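Ticket: Screen wall blocks – corner units don't line up with field pattern
Status: Open, waiting on supplier
Product: Sfeir 12-inch decorative screen block, breeze pattern
Site: Tramstead, side patio wall

Original report

I am rebuilding a patio screen wall on a 1962 ranch house. The original wall was decorative concrete block, and most of it was gone when we bought the place. I ordered new Sfeir blocks to match what was left. The field blocks are fine. The corner units are not. When I dry stack a course, the curved part of the pattern on the corner block sits lower than the curve on the block next to it, so the circles don't close. It shows badly from the street.

The order was shipped from the Jarkuvthorpe yard on two pallets. All the corner units were on the second pallet.

What I have checked so far

Footing is level. Checked with a 4-foot level and again with a string line.

Turned the corner blocks end for end. The gap moves to the top of the circle and stays the same size.

Swapped corner units between courses. Same result with all 7 of them.

Measured overall height. Corner and field blocks are the same height, so the outside of the block is right and the opening inside it is in the wrong place.

Laid an old block from the original wall against a new field block. They match well enough that I would use them side by side.

First reply from support

Please confirm the mold mark on the underside of each type. Field blocks for this pattern should be marked P and corner units should be marked PC. Also tell us if the blocks were stored on edge or flat.

Customer update

Field blocks are marked P. Corner units are marked PR. I looked at all of them. Everything was stored flat, on the pallets, under a tarp.

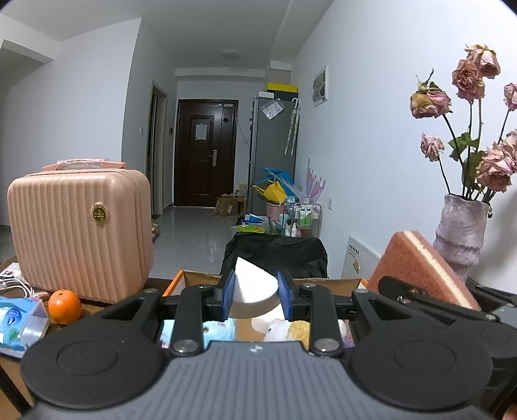
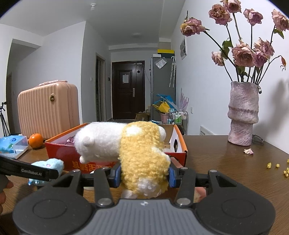

This page was last changed on 2025-04-16

Second reply from support

PR is the corner unit for the Premen pattern. It has the same outside size and nearly the same curve, but the opening is set lower in the block. The two get mixed up at the yard because they are stacked in the same bay. Your corner units are the wrong part. Nothing you do with the joints will fix it, so please do not mortar any of them.

We have asked the yard to pull PC units for you. They have none in stock. The next casting is in June.

Customer update

Thanks. June is later than I wanted. Two questions.

Can I build the straight run now and leave the ends open until the corners come in? I have a steel post going in at each end anyway.

Can I cut field blocks to make a corner? A neighbor did that on a planter and it looked all right from a distance, but his is only two courses high.

Third reply from support

Yes to the first. Leave the last full block off each end of the run, and put the horizontal joint wire in with enough sticking out to tie into the corner later. Bend it back out of the way so it doesn't catch anyone. Brace the run while it stands open, and check with your building office on wall height – some towns treat a screen wall like a fence and some don't.

We don't recommend cutting field blocks. The web is thin where the circle meets the edge and tends to crack there.

Keep the PR units on the pallet for pickup. You will not be charged for the return.

Customer update

Straight run is up to the third course and the circles close on every block. Ends left open with the wire folded back. Old blocks went in at the bottom by the gate, where the color difference shows least.

Please leave this ticket open until the PC units are delivered. I would like someone to check the mold marks before the pallet leaves the yard.

Note from support

Request for mark check added to the order. Ticket stays open.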